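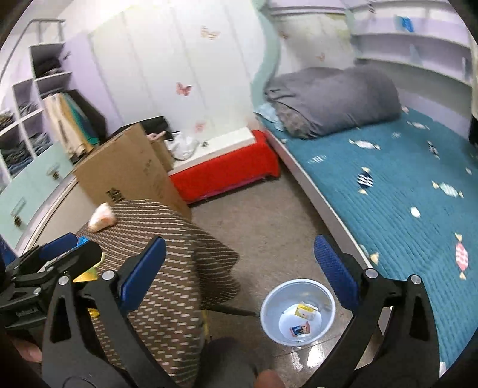
A bedroom bin beside the covered table.

Call for Participants: Room Tidying Study

Gemham Residential Services invites adults to take part in a paid study of how people clear and sort small bedrooms. Sessions are held at the Wannasri residence in July.

Each participant will attend 2 sessions of 40 minutes. The work consists of gathering wrappers and packets from a table, placing waste in the bin, setting unopened food aside, and returning the tablecloth and bedding to good order. Written instructions are provided at the start of each session.
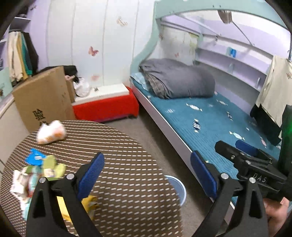
Table with snack packages, next to the single bed.

Applicants must be 18 or older, able to stand and bend without difficulty, and comfortable working in a small room. Prior housekeeping experience is welcome but not required. Gloves are supplied. Participants are paid at the close of the second session.

To apply, submit the Brestorent form at the Gemham front desk, quoting reference 1188. Forms must be received by noon on Wednesday. Selected applicants will be notified within 3 working days.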